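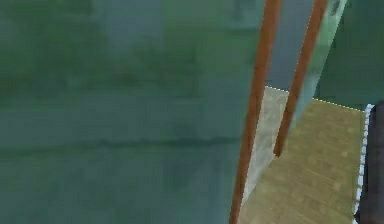 Wrist camera in sim: comparing two controllers when half the views have no arm in them

Posted Thursday in Simulation / Mobile manipulation

I am comparing two arm controllers on a mobile base in a simulated apartment. One is the Nanetti impedance controller, the other is the Burex position controller with the default gains. Same arm, same two-finger gripper, same reach targets. Each controller gets 100 episodes per batch and the batches alternate. Physics runs at 200 Hz and the wrist camera is rendered at low resolution to keep the batch time down.

The numbers from the first batches look close, but I don't trust them. In a lot of the wrist views there is nothing of the gripper, and surfaces close to the lens are a smear. The visual servo step needs either a fingertip or a clean straight edge to lock on to. When it gets neither, it falls back to joint positions from the planner, and then I am measuring the planner.

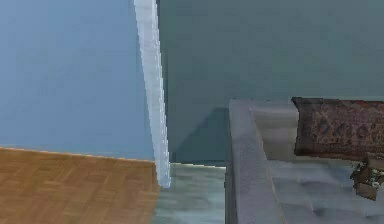 Edge selection is my main concern. The detector takes the strongest long edge in each image and tracks it between steps. In a view like this one it picks the white vertical strip between the light blue wall and the darker one, and the outline of that strip is stepped at this resolution. The tracked angle then jumps by a step at a time. Burex follows each jump, Nanetti smooths it, and the error plot makes Nanetti look better than I think it is.

Is there a fair way to compare the two without rerunning everything at full resolution? A full batch at that setting takes 910 minutes on my machine.

Tadeusz Baran

sugawara_fan

Just raise the resolution. Low-res renders are useless for servo work. I had the same trouble in March and going up one setting fixed it.

hexkey_4

You don't need to rerun everything. Split the problem in two.

First, log which source drove the arm at each step (servo or planner). Score only the steps where the servo was active. If one controller has far fewer of those, report that as its own number and don't average it away.

Second, replay the same recorded edge track into both controllers with the camera loop open. Any difference you see then comes from the controller. Some 700 steps is enough if the track includes a few of the angle jumps. Do it once with the raw track and once with a low-pass filter in front. If Burex closes the gap with the filter on, your result was about the filter.

Also mask the room boundaries before edge detection. I use the Hotlow scene pack and get the same dotted white lines along the floor edges. 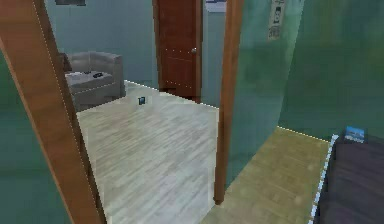 Doorway view, dotted line along the inner edge of the left frame and where the floors meet the walls.

A detector with a short minimum length will chain those dots into one edge, and the chain breaks differently at every step. Set the minimum gap to zero, or drop any edge that falls on a floor-to-wall boundary in the segmentation output. Door frames themselves are fine to track once the dots are gone.

On the missing gripper: check the camera mount offset before blaming the controllers. If the fingers are outside the view at the home pose, tilt the camera toward them and save the new offset for both runs.

Tadeusz Baran

Open-loop replay is running now, raw track first. The source log was already there, I had it switched off. The mount offset was left over from the Sugawara gripper, which has longer fingers. I will post the filtered numbers in this thread when the second pass is done.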